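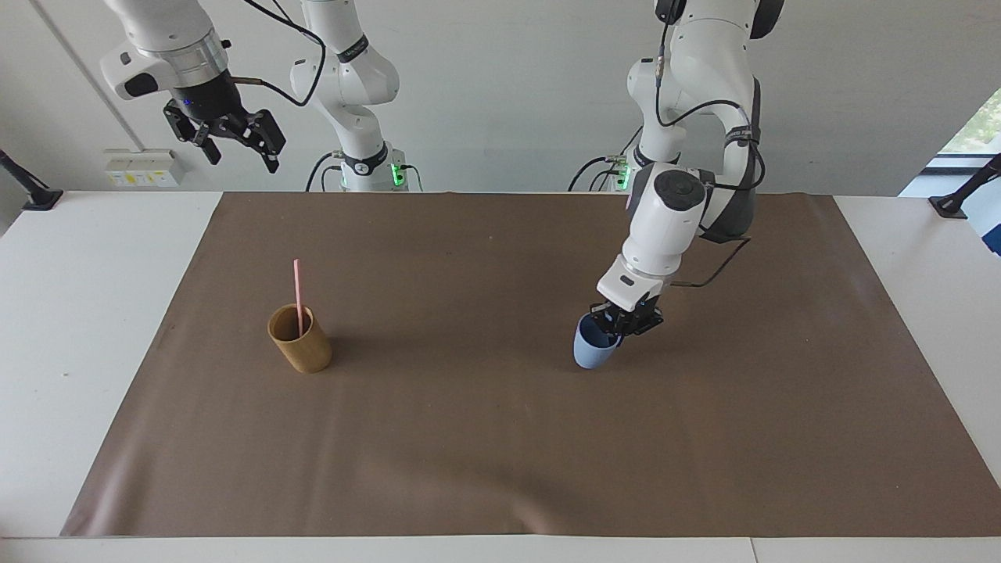 Cup task on the two-arm table, left gripper on the rim of the blue cup.

Brenmont Robotics Club
Minutes of the regular meeting, Monday, 22nd December

Chair: Barış Ateş
Minutes taken by the club secretary
Meeting opened at the usual time. There were enough members present to vote.

1. Minutes of the last meeting

Approved with one correction. The item on lab keys should have said that the spare key is signed out from the department office, not from the front desk.

2. Cup task, progress report

The cup team gave its report and ran the arms for the members who had not seen them since the fall open house. The task is the one the club entered for the Karakaya student round in January. Two cups stand on the mat, one with a straw in it. The straw has to end up in the other cup, and both cups have to be standing when the time is called.

The team has split the work between the arms. The left arm takes the blue cup by the rim and holds it steady. The right arm waits up high until the left arm reports that it has closed, then comes down for the straw. Waiting high costs time, but the team had two collisions in practice when both arms moved in together, and the members agreed that the slower order should stay for now.

Results from the last practice block: 50 runs, 40 complete. Of the runs that failed, 8 were lost when the right gripper closed next to the straw and came up empty. The other two were knocked cups.

Discussion of the failed runs. The straw does not always stand the same way in the cup, and the program looks for it where it stood in the first recordings. Two fixes were proposed:

(a) Record more starts with the straw leaning in different directions.
(b) Have the right arm come in lower, close to the rim of the cup, where the straw has less room to wander.

Members asked whether (b) would bring the fingers too near the tan cup. The team thought there was enough clearance but had not measured it. Decided to try (b) first, as it can be tested in one afternoon, and to go on to (a) over the break if the results do not improve.

There was also a question about how the left arm holds the blue cup. It tips the cup a little when it closes on the rim. The team said the tilt is small and comes from the height of the gripper at the moment it closes. One member felt the tilt helps, since the mouth of the cup turns a bit. Others did not want to depend on something that was never planned. Left with the team. They will bring figures with and without the tilt to the next meeting.

3. Mat

The brown paper mat has picked up creases and shines in places under the lights. The vision group said the shine near the front has been read as an edge more than once. Agreed to replace the paper before the next practice block and to tape it down flat on all sides. The old sheet will be kept for the cable workshop.

Reminder to everyone: do not write on the mat. Positions are to be marked with the small removable dots only, and the dots come off before a recorded run.

4. Cables

Slack cable hanging near the elbow of the left arm was raised again. It has not caught on anything so far. The advisor asked that it be tied back before the arms are run at full speed. Barış Ateş will order Kelleo straps, same kind as on the training arm, and show the first-year members how to fit them so that the joint can still turn all the way.

5. Competition entry

The entry form for the Karakaya round is filled in except for the team list. The rules allow 14 names. More members than that have asked to travel, so the chair proposed that places go first to those who have logged time on the task, and then by draw. Motion carried, with one vote against. The member voting against asked that the minutes show the reason: first-year members were given access to the lab late and have had less chance to log hours.

After some talk it was agreed that hours spent on the cable workshop and on labeling recordings will count the same as hours at the table.

The travel form must be signed by a parent or guardian for anyone under 18. Forms are in the tray by the lab door.

6. Software

The club's Plurnent license runs out at the end of January. The advisor has asked the department to renew it and has not had an answer. Until then, please back up your own recordings to the club drive at the end of each session and put the date and your initials in the folder name. Several folders on the drive are named "test" or "new" and will be deleted if they are not claimed.

7. Other business

-- The window blind. Daylight changes the picture in the afternoon. Asked that the blind be down for all recorded runs and that this be added to the start-up sheet.

-- Spare cups. The team is using the same two cups for every run and would like a few more of each kind in case one gets crushed. Approved.

-- Lab over the break. Open by arrangement with the advisor only. At least two members must be in the room when the arms are powered.

Action items

Cup team: test the lower approach; compare runs with and without the tilt.
Barış Ateş: straps for the left arm; send in the team list.
Vision group: new mat paper, taped.
Secretary: update the start-up sheet; post the notice about unclaimed folders.

Next meeting in January, first week of classes, same room.

Meeting closed after the action items were read back.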